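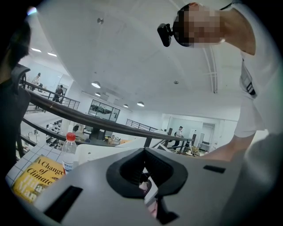
Paperbacks and water bottles on the same table

Vena Readers Board > Care and Storage > Paperbacks

horatiu_c
Good evening to all. I would like to ask about a habit which I see everywhere and which I also have. The yellow paperback of A Change of Climate lies on the table, and the plastic bottle with the red cap stands right next to it. I read in the same way at home, at work and on the train. Last month I paid for it. It was a different bottle and a different book, but the distance between them was the same. The bottle fell, the cap was closed only halfway, and 57 pages at the end of the book became wavy.

I have dried it under two dictionaries for one week. The pages are now flat at the spine but still wavy at the outer corner. My questions are these. First, is it possible to improve it more, or should I accept it? Second, do you have a rule for drinks and books at a shared table? My wife says that I am too serious about a paperback. Perhaps she is right, but I have kept this one for many years and I would like to keep it longer.
Horațiu Cozma

madigan_r
One week is short. I leave them for a month. Did you put anything between the pages? If not, the water stayed inside the block and the dictionaries only kept it there.

horatiu_c
I have put kitchen paper, one sheet after every ten pages or so. I changed it in the first two days and then I forgot it.

madigan_r
Then you did the main part. Kitchen paper with a pattern can leave the pattern on the page, so please check this. Plain white blotting paper is better. I buy the large sheets and cut them myself.

eabha_s
I have to disagree with the whole idea, sorry. A paperback is made for carrying around. Mine have tea on them, sun cream, one has a piece of leaf which I think is from a park in my student time. The wavy corner is part of the reading. If I keep the bottle on the other side of the room then I do not drink, and then I have a headache and I do not read either.

horatiu_c
Dear eabha_s, I understand it, and I do not want to put the bottle in another room. Thirty centimeters would already be enough for me. A bottle of this height cannot reach the book if it falls, but of course the water can.

aisling.lenihan
The water is exactly the problem! On a flat white table like the one at the top it will go in every direction, and the book is lying flat, so the bottom edge drinks it immediately. I keep the book on something. A tray, a folded scarf, even a second book that I like less (I know, I know). Two centimeters of height has saved me more than once.

madigan_r
A folded scarf will become wet and hold the water against the cover. Tray, yes. Scarf, no.

aisling.lenihan
It depends on the scarf and on how fast you stand up. But fine, I give you the tray.

muireann_m
I have worked for a long time in a second-hand shop, and we had 2,607 paperbacks on the last list that I made there. I can tell you which damage we saw. Water at the bottom edge was very common. Water on the front cover was less common, because most covers have a thin coating and people wipe it quickly. So I agree with Aisling about the height, and with Rónán about the scarf.

For the corner of Horațiu: please do not use an iron. Somebody always recommends the iron. The glue in the spine of a paperback becomes soft from the heat, and after this you have flat pages which fall out.

horatiu_c
Thank you, Muireann. I must confess that the iron was already on the board. I have put it back in the cupboard.

eabha_s
I ironed one once with a towel between and it was fine.

muireann_m
It can be fine. I would not do it with a book that I want to keep. With a book for the beach, please go ahead.

madigan_r
What about the bottle itself? I think half of the accidents come from the cap. A screw cap on a thin plastic bottle needs two hands, and with a book in one hand people put it back without turning it. I have a Sterkana with a lid that closes when you let it go. It was not cheap, but I have used it for three years and my books are dry.

eabha_s
And the Sterkana falls like a brick. Mine made a hole in the floor of the hall, and the lid opened.

madigan_r
Then your lid was not closed.

eabha_s
It closes when you let it go, you said it yourself.

aisling.lenihan
Please, you two. The simple bottle with the screw cap is good because you can squeeze it into any bag. My only rule is cap on, full turn, every time, also when I will drink again in one minute. It took me all of February to learn it.

horatiu_c
This is a rule which I can follow. And in the bag? Do you put them together?

aisling.lenihan
Never in the same pocket. I have a Rondberg shoulder bag with a narrow pocket on the outside, and the bottle goes there. The book is in the middle, spine down, with the notebook on one side so the cover does not bend. Yellow covers get dirty at the corners very quickly, I have two and both look older than they are.

muireann_m
I would say spine down is good only if the book cannot open. If the bag is half empty, lay it flat or put an elastic band around it. A wide soft band. The thin ones cut into the edge of the cover.

eabha_s
I put everything together and I shake the bag to find my keys.

muireann_m
We know, Éabha.

horatiu_c
I write again after some time to tell you the result. I bought blotting paper from Pētersons, the small stationery shop near my work, and I put it behind every fifth page. On top I put a wooden board and four jars of beans. After three weeks the corner is better. It is not like new. When the book is closed I can see a small opening between the pages on the right side, and when I read I do not notice it any more.

At the table I now use a cork tray for the book. The bottle stays on my left and the book on my right, with my elbow between them.

madigan_r
Good result. I would leave it under the jars for one more week.

eabha_s
I would read it!

horatiu_c
I will do both, the reading in the evening and the jars at night.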